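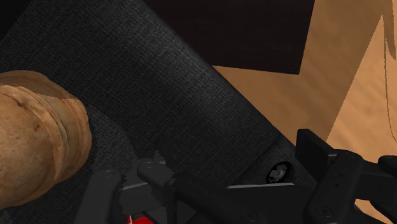 Dark grey woven fabric beside a wooden floor.

Textile Conservation Technician (fixed term, full time)

Employer: Jundov Textile Care
Location: Enau workshop, with regular work at the Londden store
Contract: 18 months, with a review at the halfway point
Hours: 36 per week, Monday to Friday
Reports to: Workshop Manager

Background

Jundov Textile Care cleans, repairs and stores upholstery fabrics, curtains and floor coverings for museums, historic houses and private owners. The Enau workshop handles wet cleaning, stitching and mounting. The Londden store holds rolled and boxed items under controlled temperature and humidity.

The post has been created to support the Won collection, a group of 120 furnishing textiles that came to the company after the closure of a weaving mill. The group is mostly plain and twill woven wool, with a smaller number of cotton and linen pieces. Nearly 100 of them need surface cleaning before they can be rolled and moved to permanent storage. The remainder need stitched support along torn or worn edges. Condition records exist for most pieces but are uneven in quality and will have to be rewritten to the current format.

Main duties

Carry out surface cleaning by low-suction vacuum and soft brush, working to the method statement for each item.

Test dyes for fastness before any wet treatment and record the results on the item sheet.

Prepare dyed support fabrics and threads, and keep the sample book up to date.

Stitch supports under the direction of a conservator. Independent stitching will be allowed once the workshop assessment has been passed.

Roll, interleave, wrap and label finished items for transport.

Write condition records before and after treatment, including weave type, thread count, fibre, soiling, damage and earlier repairs.

Check insect traps at both sites and report any finds on the same day.

Maintain the wash table, deionised water unit and fume cupboard logs. Faults are to be reported and not repaired in-house.

Essential requirements

A qualification in textile conservation, textile technology or a related subject, or equivalent practical experience in a workshop or museum.

Accurate hand stitching with fine thread. Shortlisted applicants will complete a stitching test.

Ability to identify common fibres by microscope and basic weave structures by eye.

Clear written English. Records are read by clients and insurers as well as by staff.

Ability to stand for long periods and to lift and carry rolls of up to 18 kg. Heavier rolls are moved by two people or by trolley. Applicants who would need an adjustment to any of these duties should say so on the form, and it will be discussed before interview.

Desirable requirements

Experience of dyeing small lots of fabric to match a sample.

Experience of packing textiles for road transport.

Knowledge of pest management in storage areas.

A full driving licence. The Londden store can be reached by bus, but the service is limited and the last one leaves before the end of the working day.

Working conditions

The workshop is kept cool and the light level in the stitching room is low, with task lamps at each bench. Fragrance, hand cream and nail varnish may not be worn in treatment areas. Food and drink are restricted to the staff room. Protective clothing is supplied, and flat, closed shoes must be worn.

Occasional Sunday work is needed when items are collected from houses that are open to visitors during the week. Time off is given in return. Travel between sites during the working day is paid, and the company van must be booked in advance.

Pay and leave

The salary is on the technician scale, with the starting point set according to experience. Leave is 25 days plus public holidays. The workshop closes for one week in December, and this is taken from the leave allowance. A workplace pension is available from the first day.

How to apply

Complete the application form and attach a covering letter of no more than two pages. The letter should address the essential requirements in the order given. Photographs of previous stitching or cleaning work may be included, with the owner's permission where needed. A CV alone will not be accepted.

Interviews will be held at Enau and will last half a day, including the stitching test and a short written condition report on a sample textile. Materials and magnification will be provided. Travel costs within the country are refunded on production of receipts.

Applications are to be marked "Technician, Won collection" and sent to the Enau office. Late forms will not be considered.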